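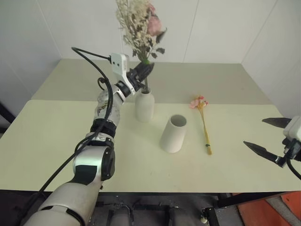
# Ticket 578: Clurnero fan wiki, character pages show the wrong first appearance

**Opened:** Jul 21, 2024
**Status:** Resolved, one item left open
**Area:** Infobox templates, character pages

## Report

A reader wrote in to say that the page for Ashby gives her first appearance as *Redamov II*. The body of the same page says she first appeared in the original *Redamov*, as the shopkeeper in the harbor level. The reader is right. She has no name in the first game, but the manual lists her and the sprite is the same one with a different hat.

Timcombe has the same fault. His infobox says *Redamov II* and his text says the comic.

## Steps to reproduce

1. Open the Ashby page while logged out.
2. Look at the "First appearance" line in the infobox.
3. Compare it with the first paragraph.

Happens on desktop and mobile. Happens logged in as well, but only after the page cache is cleared. That is why editors were not seeing it.

## Log

**Entry 1.** Checked the page source for Ashby. The infobox field is filled in correctly with the first game. Nobody has changed it since April. So the value is being replaced somewhere between the source and the finished page.

**Entry 2.** Purged the Ashby page. No change. Made a null edit. No change. Copied the infobox to a sandbox page with a different title and it displayed correctly there. The title matters.

**Entry 3.** The character infobox was switched in April to pull from the shared data table, so that the game pages and the character pages would agree. If a title is found in the table, the table wins over whatever is typed on the page. The sandbox title isn't in the table, so the typed value came through.
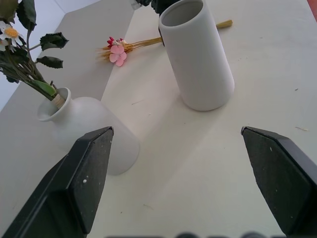 The table has 1,419 rows. Of those, 945 are characters, and the rest are levels, items and music tracks. The rows for Ashby and Timcombe both carry *Redamov II* in the debut column. Both were imported from the old cast list, which was written for the second game and only recorded that a character was in it.

**Entry 4.** Corrected the two rows by hand. Both pages now display the right debut after a purge. Left the ticket open to look for others.

**Entry 5.** Ran a comparison of the debut column against the typed value on each character page. It found 4 mismatches besides the two already fixed:

- Harbor Guard: table says *Redamov II*, page says *Redamov*
- The Lamplighter: table says *Redamov II*, page says the comic
- Old Miller: table says *Redamov II*, page has the field blank
- Queen of Moths: table says *Redamov*, page says *Redamov II*

The first two are the same import problem and have been corrected. Old Miller is only in the second game, so the table was right and the page has been filled in to match.

Queen of Moths is different. She can be seen in a background painting in the first game but does not move or speak. The wiki has no rule on whether that is an appearance or a cameo. Not changing it under this ticket.

## Fix

- Debut column corrected for Ashby, Timcombe, Harbor Guard and The Lamplighter.
- Infobox template changed so that a typed value now wins over the table. If the two differ, the page goes into a hidden tracking category.
- Template notes updated. The old notes still described the version before April.

## Still open

Queen of Moths needs a decision on the talk page. Until then her page will stay in the tracking category. Please don't blank the field to clear it.

Anyone who still sees the old value on the other pages should purge the page once and reload. If it comes back, reply on this ticket with the page title and say whether you were logged in.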